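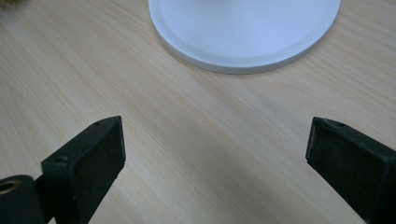
## Furniture care and returns

**How do I clean an unfinished or oiled wood top?**
Wipe it along the grain with a damp cloth, then dry it. Skip bleach, scouring pads and furniture polish with silicone in it.

**Can I put hot dishes on it?**
Use a trivet. Heat marks on oiled wood can usually be sanded out, but marks under lacquer can't be fixed at home.

**How often should I oil the Gillberg table?**
Twice a year, or when water stops beading. One can of oil covers 20 square feet. Lacquered Bortolotti tables don't need oil.

**My table arrived a different shade from the sample. Is that a fault?**
No. Wood varies from board to board and darkens in daylight. Move lamps and bowls now and then during the first few months so the color changes evenly.

**Do you sell spare parts?**
Yes, through the Birnstead store. Leg bolts are part 2156 and felt pads are part 992. We don't stock parts for older Gillberg benches.

**Can I return a table I've already put together?**
Yes, within 20 days, if it's clean and undamaged. Take the legs off first and keep the bolts in their bag. Tables cut to a custom size can't be returned.

**Is the store open on holidays?**
We close at 4 p.m. on the day before a holiday and stay closed on the holiday itself.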